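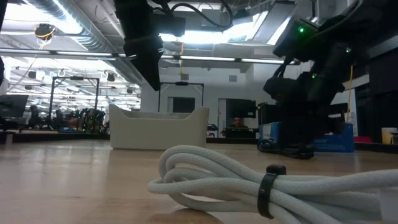
I have now read four books on getting organized, and I paid for three of them. All four told me the same thing, that I'd feel lighter. I feel the same, except that I can't find my passport.

What set me off this time was an article claiming the average household could get rid of 212 things in a weekend and never miss one. Who checked? Did somebody go back a year later and ask? I doubt it. I threw out a bag of odd chargers when I left Daltmont and bought two of them again before August was over.

My bigger complaint is with the "one in, one out" rule. It sounds sensible until you try living by it. I bought a rain jacket, so by the rule a jacket had to go. But I didn't have a rain jacket, that was why I bought one. So out went a perfectly good fleece, and guess what it's like in Sanport in the evenings. 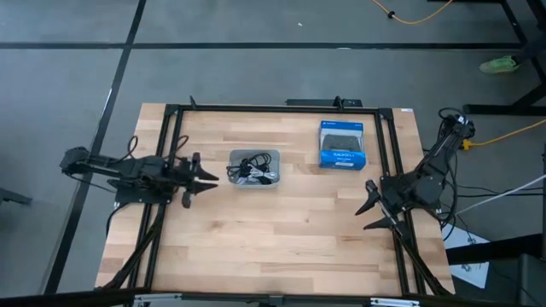
Then there's the storage business, which I trust even less. The big home store on the Kustdale road has an entire aisle of containers for people who are trying to own less. A set of drawer dividers was $20. I stood there with it in my hand and worked out that the stuff I meant to divide was worth maybe half that. I put it back. A shoebox lid does the job, and I already had the shoebox.

I'll give the tidy crowd one point. Keeping like with like does work, at least in my kitchen, and I've stopped buying cumin every time I see it. Cords too: a strap on each one and they stay put. But that's a habit you can pick up in an afternoon, and I don't see how anyone gets 427 pages out of it. The book I'm thinking of has a whole chapter on socks. I read it. My socks are still in a heap and I get dressed every morning without trouble.
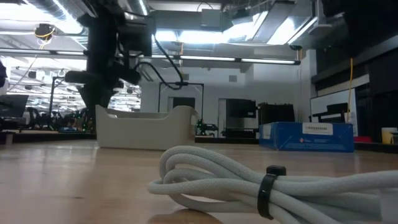 Strapped cable, plain bin.

I might try the paper chapter next, mostly for the passport. If the answer turns out to be a labeled folder in a labeled box, I'm going to want my money back.

Posted 2021-07-24 in Home, Grumbling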